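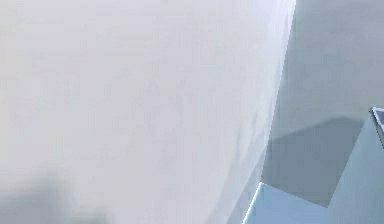 **Home Builds › Arms & Grippers › Simulation**

### Wrist camera mostly sees a big pale curve

**solder_and_tea**

Building a small arm in the garage, tabletop size, and doing the sim side first so I don't break any more servos. The render at the top is what I get from the wrist camera. I'm after the light blue box in the bottom right corner. Everything in the middle and left is a pale curved surface, well out of focus, and I think it's part of my own arm.

Camera is mounted on the Praditz bracket, copied from the drawing. Do I move it or just live with it?

**kettlewick**

Move it. You've given up well over half the view. Put it 10 mm further out and tilt it in.

**solder_and_tea**

Tried further out on the real one. The cable then catches on joint 2 when it folds.

**Mondal_mk2**

I'd leave it. Mine is just as bad and it picks fine. The blue edges are crisp in yours, and the white line up the side of the top face is plenty to work from. Something fixed in the view does no harm if it's always in the same place.

**kettlewick**

It does harm if the box goes behind it, and you only have that one corner to go on.

**Mondal_mk2**

Then you add a second camera on a post. I run 2 and the wrist one only matters for the last bit.

**oddbearings**

Before anyone drills anything, check the mesh. I used the Havard shell files for my gripper and the cover came in at 1,000 times the size because the units were in metres. Yours isn't that far out, but a cover slightly too big would look a lot like this. Is the dark smudge bottom left on the real camera as well?

**solder_and_tea**

Haven't compared them. I took it for a shadow. Will look tonight.

**solder_and_tea**

Right, the cover was scaled wrong – more than it should be on one axis only, left over from when I was trying to fit the Breltberg motor. Fixed that and the curve has pulled back a bit. It still hides more than I'd like.

**kettlewick**

So move the camera.

**Mondal_mk2**

Or put one on a post.

**solder_and_tea**

Post first, as I've got a spare camera in the drawer. If that's no good I'll reroute the cable and try the longer bracket.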